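Dreswood workshop notebook, October
Entry: wash-in waterproofing, second go

Reet wants a verdict on Semulent before we order the big drum. My verdict so far is that I don't believe the leaflet.

The claim is that one wash puts back the water repellency on a worn shell fabric and that it lasts the season. No mention of whose season. No mention of what was on the fabric before. I rang Petrauskas, who sell it to us, and got the leaflet read back to me.

What I did
Cut swatches from the old Rallmont roll (lot 3217, the one with the faded end). Half went through with Semulent, half with plain water and no product. Line dried, then pressed with the iron on low. Spray test on the slanted board, 400 ml from the can with the fine rose.

What I got
Treated swatches beaded well. So did the plain water ones after ironing, almost as well, and that bothers me. If heat alone wakes up the old finish then we are paying for perfume. Žydrūnas says the treated ones held the drops longer. He was looking from the side with the lamp on and he knew which were which, so I am not counting it.

Abrasion: 90 rubs with the felt block. Both sets got worse. Treated looked slightly better at the fold, but I would not bet lunch on it. My rubbing is not even from one swatch to the next and the block needs new felt.

Doubts about quilted stuff
Flat swatches tell us very little about a puffer. Stitch lines are needle holes in rows, and I can't see a wash-in sealing those. Pocket openings and the front placket will be trouble too. Zippers get done up before the wash, whatever the leaflet says about leaving them open.
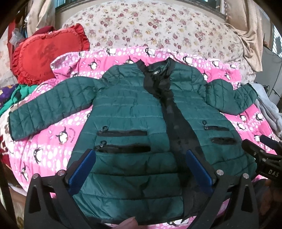
Next
Repeat with 2 irons set the same, or one iron and more patience. Add a set that gets Semulent and no heat, which I should have had from the start.
Reet to code the swatches so Žydrūnas and I score blind.
New felt for the block.
No order to Petrauskas until the no-heat set is in.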